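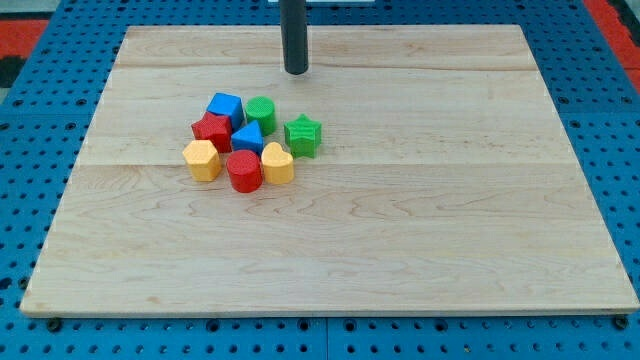
Oiling a maple board: how long before I can put food on it?

Posted by Pemholm in Kitchen & Home, Wednesday

I've come into possession of a maple board made of several planks joined together. It is big. I measured the worktop before agreeing to take it and still got it wrong, so it now lives partly over the sink, like a jetty.

The last owner left me half a bottle of something called Flovex, which the label describes as a "board and block dressing", and no other clue to what's in it. I gave the board one coat on both sides and left it propped against the fridge overnight. In the morning it still felt tacky, and a piece of toast I put down on it came up with a faint smell of shed.

So how long do I leave it? Is tacky normal? And is there any way of telling whether the stuff is food safe, given that the back of the label has mostly worn off? My other half would like the kitchen back and has started referring to the board as "the lodger".

I've read that you should oil once a day for a week, once a week for a month and once a month for life, but that sounds more like a religious order than a chore.

3 replies

Drirnance
Member, 3195 posts

Tacky means you put too much on, or you didn't wipe off what was left, or both. Everybody does it the first time. Wood takes what it wants and the rest sits on top going gummy.

Get an old cotton tea towel you don't love and rub the whole board down hard, along the grain. If it's still sticky after that, put a tiny amount of plain mineral oil on the cloth and go over it again, which loosens the gummy layer, then wipe with a dry bit. Stand it on its edge somewhere airy, with both faces clear. Don't lean it flat against a radiator unless you want a very large crisp.

As to what you've got: the shed smell bothers me more than the stickiness. Food grade mineral oil smells of nothing at all. A nutty or painty smell is more likely linseed or tung oil, and those dry by curing, so they take much longer. Pure ones are generally fine for food once fully cured, but plenty of tins sold as linseed have driers or solvent in them and you don't want that near your cheese. With no readable label I'd stop using the bottle. Ask the makers if you can find them, and keep food off the board until you know.

One more thing if it does turn out to be linseed: don't scrunch the oily cloth up and chuck it in the bin. They can heat up by themselves and catch fire. Spread it out flat outdoors until it's gone stiff, or soak it in water first.

And the daily, weekly, monthly business is harmless but you can ignore it. Oil it when it looks thirsty. Mine gets done when water stops beading on it, or when visitors are due.

Li

36 hours

Drirnance
Member, 3195 posts

36 hours for what, Li? Mineral oil never dries, it only soaks in, so there's nothing to wait for beyond wiping off the extra. A curing oil can want weeks. I'd be interested to know which product gets you precisely a day and a half.

Pemholm

Thanks both. Rubbed it down last night and a good deal came off, along with most of the pattern on the tea towel (I did love it, as it happens). It feels dry now but the smell's still there, so I'm treating it as linseed until proved otherwise. The towel is spread out on the patio under a brick.

I've emailed the Flovex people and had an automatic reply thanking me for my interest in drain care — so either I've found the wrong firm or I have much bigger problems than I thought.

Does anyone know if I can sand it back a bit and start again with mineral oil, or will the old stuff have gone in too deep? I've got some 77 pence sandpaper and a free Sunday, neither of which I have much faith in.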